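Cervantes Polytechnic Opens Entries for Two Engineering Awards

DOVMONT – Cervantes Polytechnic has opened entries for the Nerex Prize in Process Engineering and the Nerex Early Career Award. Both are administered by the Faculty of Engineering at the Dovmont campus. The entry period closes in September.

The two awards recognize published or documented work in separation, heat transfer, reaction engineering and process control. The Nerex Prize is open to full-time academic staff at any accredited institution. The Early Career Award is restricted to applicants who completed a doctorate within the period stated in the entry rules. An applicant may enter one award only.

Entries are scored out of 100. Technical merit carries the largest share of the marks, followed by reproducibility of results and evidence of use outside the applicant's own laboratory. Teaching and supervision are scored for the Early Career Award only. Score sheets are returned to all applicants after the results are released.

The faculty received 504 entries in the previous round, the first in which submissions were accepted entirely online. Several otherwise complete entries were ruled out at the checking stage for missing data files or unsigned employer statements. The online form has been revised and will not accept a submission until each required field and attachment is present.
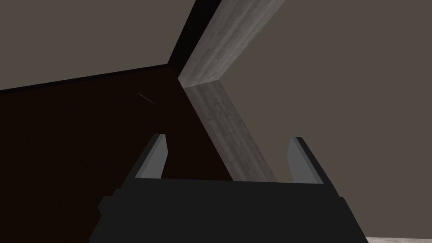

Each entry must contain a summary, a technical report, a list of related publications and a signed statement from the applicant's department. The technical report must state the operating conditions, the instruments used and the method by which measurement uncertainty was calculated. Results obtained by simulation are eligible. In such cases the report must name the solver and version, describe the mesh or time step, and include a comparison with measured data or with a published benchmark.

Work carried out under a confidentiality agreement may be entered if the industrial partner consents in writing. Process flow diagrams may be simplified for this purpose, but mass and energy balances must close on the figures supplied. Patents pending at the time of entry should be listed by application number.

Submissions are handled through Stiltance, the faculty's document portal. Applicants who used Stiltance in the previous round can sign in with their existing account. New accounts are activated by email, normally within 2 working days. Files must be in PDF format, with raw data attached separately as plain text or comma-separated values. The portal is taken offline for maintenance each Friday evening, and drafts should be saved before then.

Shortlisted applicants will give a technical presentation at the Dovmont campus, followed by questions from the judging panel. Remote presentation is available on request. Judges do not score entries from their own institution or from anyone with whom they have recently published.

Recipients will be announced by the faculty after the presentations. The award covers a research grant, paid to the recipient's institution, and travel to Dovmont for the presentation ceremony.

Entry rules, the report template and the scoring guide are available from the Faculty of Engineering office and on the Stiltance sign-in page.

About Cervantes Polytechnic
Cervantes Polytechnic offers undergraduate and graduate programs in chemical, mechanical and electrical engineering.

Media contact: Faculty of Engineering, Cervantes Polytechnic, Dovmont campus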